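Count the wrappers, then count the hours
Opinion
By Villads Hjaltested
December 15, 2022

Most papers on learned manipulation report the size of the training set in hours. The number is easy to produce and easy to compare. My argument is that for hand-held gripper data it is close to useless as a measure of what a policy will be able to do, and that reviewers should stop accepting it as the main figure in a dataset section.

The method itself is sound. A person holds a gripper with a camera fixed to it and does an ordinary task. The camera on the tool sees what a camera on a robot wrist would see, provided the geometry matches. No arm is needed at collection time, so the work can be done on a table, a bed or a kitchen floor. Cost per demonstration drops, and that is why the hours have grown so quickly.

What has not grown at the same rate is variety in contact. At Vellbridge we spent April comparing two training sets for a packing task. The first held 700 demonstrations with rigid boxes and bottles. The second held 50 demonstrations with soft packaged food: foil, crimped film, vacuum packs, paper-backed wrappers. Each policy was then tested on 3 packet types that appeared in neither set. The small set won on all of them. We had expected it to lose on at least the heaviest one.

The result is narrow and I do not want to oversell it. One task, one lab, one finger design. Kyung-hwa Song, who ran the comparison, has pointed out that the rigid set was also collected on a bare bench, while the soft set was collected over cloth. Background and object were therefore changed together. Her objection is correct, and a follow-up at our Vosmont site separates the two. I still think the contact explanation is the more likely one. The failures of the first policy were nearly all at closure: the fingers came to the right place and then shut to the wrong width, as if the packet had a fixed edge.

A flexible packet does not have a fixed edge. It creases under the pads, its printed face distorts, and its outline after the grasp differs from its outline before it. A policy trained on cartons has no examples of this. Adding more cartons does not supply them.

The usual reply, made well by the Mirzaei group in a workshop note, is that scale takes care of variety, since anyone collecting enough hours will meet enough objects. This holds only if collectors are sent to different places with different things. In practice a collector is paid by the episode and will repeat whatever goes fastest. Rigid objects go fastest. The Dalesell protocol, which we now follow, sets a quota by packaging type and closes a category once it is full. It slows collection down and annoys everyone involved. I would keep it anyway.

I would ask for two changes in reporting. Dataset papers should list object categories by how they deform, with a demonstration total for each. They should also state which surfaces were used, so that the confusion Song identified can be checked by readers. Neither requires new equipment. Both can be filled in from existing footage, at the price of some dull annotation work.

Hours can stay in the table, in a lower row.

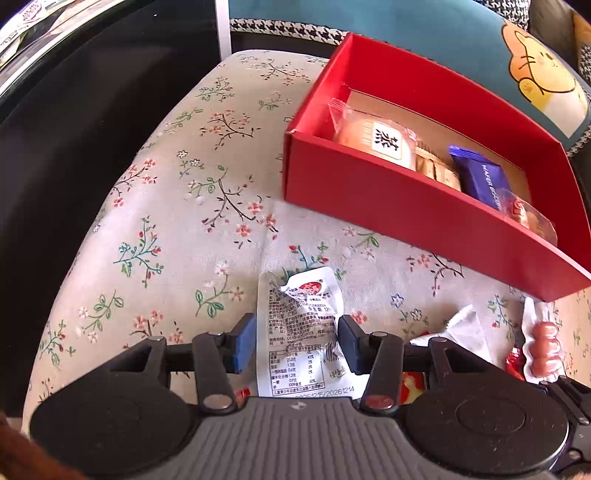
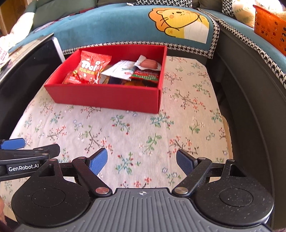

Snack packing with hand-held grippers over a printed cloth. First picture: fingers set around a white packet. Second picture: fingers open, with the red box beyond.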